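Workshop notebook – display and merchandising bench
Friday, June
Entered by Raíssa Barbosa

The acrylic tiered stand was set up on the brown table this morning in order to settle the arrangement for the counter at Lilotthorpe. The Hanrahan order is for 111 stands, to be supplied with a printed filling guide, and the guide cannot go to the printer until the order of the rows has been agreed. The present entry records the arrangement under test, the points still open and the changes made to the draft wording.

The stand was wiped with a damp microfibre cloth before filling. Paper towel is not to be used on the clear shelves. The previous sample came back from Lilotthorpe with a haze of fine scratches along the front edges, and these show badly under shop lighting. The Itix cleaning sheet already says this, but in small type on the reverse, and it should be moved to the front.

Products were taken from the mixed carton in the store cupboard. The stock is for bench use only and is not to be eaten or returned to sale. The carton label should be amended accordingly, as the present one says only "snacks".

Each product is kept together as a group along the row, so that a customer looking across the stand meets one kind at a time. The draft guide had proposed alternating the products. This was tried first and abandoned within a few minutes: the colours became confused, and the small packs were lost between the larger ones. Grouping by product is therefore adopted for the guide.

The puffed grain bars and the pink snack packets share the upper row, with the seaweed packs on the shelf below. The narrow black seaweed packs are the easiest to overlook and benefit from a shelf where nothing bulky is placed in front of them. The grain bars are the least regular in shape. Their wrappers are soft and the contents lumpy, and the guide should ask staff to place them by hand one at a time and not to push a row along from the end.
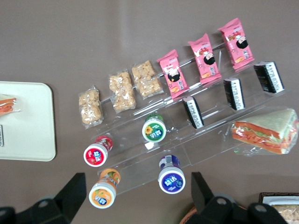

Should the packs on each shelf stand upright or lie flat?

Upright is preferred wherever the pack will hold its shape, with the printed face towards the customer and the same tilt kept along the whole row. Soft packs may be laid down where they will not stand without support, provided that the label can still be read from the front.

The wording above is to go into the guide as it is. An earlier version ran to half a page and gave separate instructions for each product, which would have to be rewritten every time the range changed. Jurkell have asked in particular that the guide should name no products at all, and the final text will refer only to "soft packs", "standing packs" and "narrow packs".

Spacing was discussed with the print room at 11.30. It had been suggested that guide marks be printed on a clear strip and fixed to each shelf. The strip is cheap in quantities of 500, but it lifts at the ends after repeated wiping, and the adhesive leaves a residue on acrylic. The suggestion is not taken forward. Staff will be asked to leave a small, even gap between packs, and a line drawing will show what is meant.

The angle of the stand to the counter edge remains open. On the bench a diagonal position gives a good view of the rows from the corner, but counters at Lilotthorpe are narrow and the stand may have to sit square. The counter drawings have been requested. Until they arrive, the guide should say nothing about angle.

Reflections from the shelf edges are noticeable on the brown surface. They are not considered a fault, though the customer may ask about them, and a matt backing card could be offered at extra cost. Hanrahan have a budget of 1,594 for accessories across the order, and the card would have to be found from within that sum.

Outstanding:
Amend carton label in store cupboard.
Move cleaning instruction to front of Itix sheet.
Obtain counter drawings from Lilotthorpe.
Line drawing for spacing – two versions, one with soft packs.
Price for matt backing card.

The stand is to be left filled on the table until the line drawings have been made. Colleagues needing the bench in the meantime are asked to use the one by the window.

R.B.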